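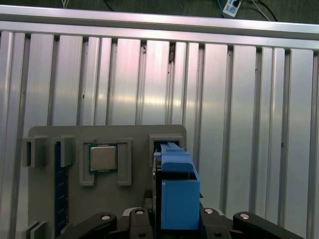 # Score the Round Before the Next One Starts

Open scoring in professional boxing gets tried every few years and dropped again. The usual objection is that a fighter who knows he is ahead will coast through the last rounds. I think the objection is weak, and the records we have don't support it.

Lenka Murín went through 193 ten-round fights from regional cards and logged punches thrown in each round. In 100 of them the corners were told the score after rounds four and eight. In the other 93 they were told nothing. Leaders who knew the score threw slightly fewer punches in the ninth and tenth. Trailing fighters threw more, and the combined output went up.

The sample has limits. Most of the open-scored fights came from one promoter, Koller, whose matchmaking is closer than average. Close fights stay busy anyway. Murín says so in her notes, and a fair reading has to discount for it.

Even so, the case doesn't rest on punch counts. A corner makes decisions every round about risk: whether to send a tired fighter forward, or whether to protect a cut. It makes them on a guess about three scorecards it can't see. Mansa Annan, who trained fighters on the Orkar cards, told me he once sent a man out for a knockout in the tenth when he was ahead on all three. The fighter was dropped twice and lost by a point.

Scores should be read to both corners after every round - not twice a fight, and not over the arena speakers. A judge whose card is far from the other two would be known by round three, while the supervisor is still at ringside.

Commissions can test this on undercards at almost no cost. Two seasons would give a usable number of fights.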